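Fesside Home Forum > Storage and Tidying > Does a tray really fix the pill bottle mess?

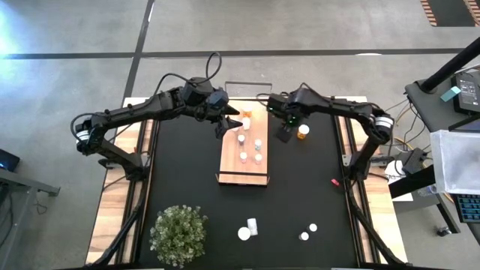
Remigiusz Tokarz
Section moderator, Storage and Tidying
Posted 5/15/25

Every tidying blog I read says the same thing: put your small bottles on a tray and the clutter is sorted. I'm not sold. A long wooden tray full of little bottles is still a lot of little bottles, and the loose caps end up beside it anyway. I've had a Prernwood board on the bathroom bench for 2 months and all I've done is move the mess onto timber. Has it worked for anyone long term?

skirirer_kate wrote:
Works for me. You lift the whole lot when you wipe the bench. Before that I was picking up every bottle one at a time, so I didn't wipe the bench.

Old Mate Doug wrote:
Open tray for medicines? No thanks. Ours go in a high cupboard with a latch, grandkids or no grandkids. A tray is for salt and pepper.

skirirer_kate wrote:
Mine are vitamins and travel shampoo, Doug. Settle down.

Old Mate Doug wrote:
There's an amber pill bottle right next to the tray in the photo, so I reckon it's a fair point.

Sepúlveda wrote:
My gripe is the white bottles. Half of them look identical from the front. Coloured caps help, so the teal one I'd find straight away, but put three plain white ones together and I'm reading labels with my glasses on my head. A tray doesn't change that. A label maker might.

Remigiusz Tokarz wrote:
Label maker is how I ended up with 1000 labels in a drawer. But yes, same problem here. And what do people do with spare lids? I can't bring myself to bin them.

skirirer_kate wrote:
Bin them. If it doesn't fit a bottle you own today, out it goes.

Sepúlveda wrote:
Disagree, I've rescued a few jars that way. Small tin, back of the cupboard.

Old Mate Doug wrote:
Nice plant, by the way. What's it doing near the medicines?

Remigiusz Tokarz wrote:
Wrong section for plants, Doug. I'll give the tray until the end of May and then it's going under the toaster.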